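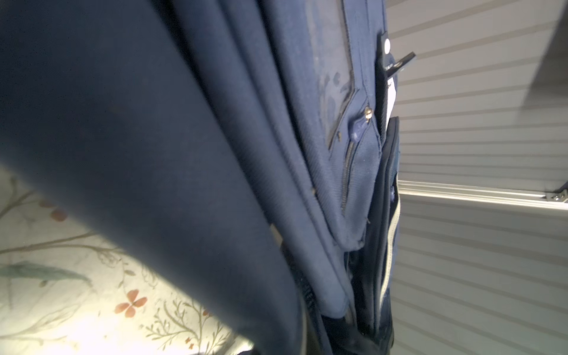
Utwood-list: Episode discussion

Subject: Re: [utwood] Ep 3,552 and the Randberg letter
From: Leanne Rudd
To: utwood-list

Clem Hinds wrote:

> Watched 3,552 last night and I'm confused about the letter. Greta
> Randberg tells Paul that she found it in her father's desk after the
> funeral and has kept it in her bedroom ever since. But I'm fairly
> sure we saw Joan Ostetti burn it in the kitchen at the Mahuika. It
> was the end of an episode, the music came up, the lot.
>
> Is it a different letter, or have they forgotten? I missed a fair
> bit in the spring when I was on nights, so I may have missed an
> explanation.
>
> Also, does anyone know why Dominic is back behind the bar? I thought
> he'd sold his share to Paul.
>
> Also also, who was the woman on the ferry? My wife says she's been
> in it before as somebody else.
>
> Clem

Clem,

There are two letters, though the programme has done a poor job of keeping them apart, and I had to go back through my recordings to be certain.

The first is the one old Mr Randberg wrote to Joan, admitting that he was the one driving the night the boatyard gate was hit. Joan burned that at the Mahuika, as you remember. She burned it over the sink and Dominic walked in while she was running the tap, which is why he has been so careful round her since.

The second is the one he wrote to his solicitor and never posted. Greta found it when she cleared the desk. We saw her take an envelope out of the drawer and put it in her coat, but we didn't see what it said, and the next week they went straight into the wedding and dropped it for 11 weeks. If you were on nights in the spring you will have missed that scene, and it was a short one.

What Greta told Paul in 3,552 is therefore true as far as it goes. What she left out is that the letter also says who was in the passenger seat. She read the first page aloud and folded the second one back into the envelope while he was looking out of the window. I take it from this that the passenger was Paul's mother, but they haven't said so. Harsh Katiyar thinks it was Dominic. He posted his reasons under "Who was in the car" in August, and they are worth reading. His main point is that Dominic has had a bad shoulder since he first came into the programme and has told two different stories about how he got it.

On Dominic and the bar: he did sell to Paul, or he signed the papers to. The money has not been paid. Paul was supposed to get it from the sale of the Ostetti house, and the sale fell through when Joan refused to move out. There was a scene in the estate agent's about it in 3,548. Until he is paid Dominic says the share is still his, and he has gone back to doing the evening shift to make the point. Paul is too busy with Greta to argue.

On the ferry, your wife is right. The same actress was the district nurse who looked after Mr Randberg in his last weeks. She had her hair up then and was in 4 episodes by my count, though Yae Arai has it as three in the cast list. I don't think she is meant to be the same character, as nobody on the ferry recognised her and Greta was sitting two rows away. They have reused people before. The man who plays the harbourmaster was a burglar in the early years.

For anyone else who has fallen behind, the last few episodes in short:

3,549. Joan changes the locks. Paul sleeps at the Mahuika. Greta goes to the solicitor, finds he has retired, and is given an appointment with his daughter. Dominic sees her coming out.

3,550. Mostly the lifeboat open day. Young Sam is lost and found again within the hour. Joan and Dominic have a conversation behind the tea tent about "that night", and it stops when Greta comes round the corner with a tray. Good episode, though the weather was obviously different from one shot to the next.

3,551. Paul asks Joan for the house deeds and she says they were in the safe that was stolen. He doesn't believe her. Greta loses her nerve at the solicitor's and talks about her own will instead.

3,552. Greta and Paul on the ferry, then at her flat, where she shows him the first page. Joan is seen moving the deeds from behind the boiler to under the stairs. The unknown woman gets off the ferry and asks the harbourmaster the way to the Mahuika.

I have left out the business with the allotment because it hasn't gone anywhere yet.

My own view of the episode is that it was too slow in the middle and that the ferry conversation could have been half as long. The part in the flat was well done. Paul did not shout, which made a change. I would like them to settle the car story before Christmas. It has been going on since before the new title music, and Joan has now lied about it to every other person in the cast.

Two list matters while I am writing.

Vaughan Te Moana has reminded me that some of us get the programme 6 days later than the rest. Please put the episode number in the subject line if you are going to say what happens in it, as Clem did here. Please don't put the event itself in the subject line. Someone did this for the wedding and there were complaints.

The episode guide is still missing entries for most of the year the Ostettis were in Spain. If you have recordings or old listings pages from that time, Yae would be glad of them. A sentence or two per episode is enough. Send them to Yae directly and leave the list off, or we all get the attachments.

Clem, if you want the desk scene, it is in 3,537, just after the second break. I still have that one and can tell you what is said if yours has been wiped. The envelope is brown in that scene and white in the flat, so you are not the only one who noticed something off.

Leanne

--
utwood-list
To stop receiving messages, send a blank message with the word "leave" in the subject line.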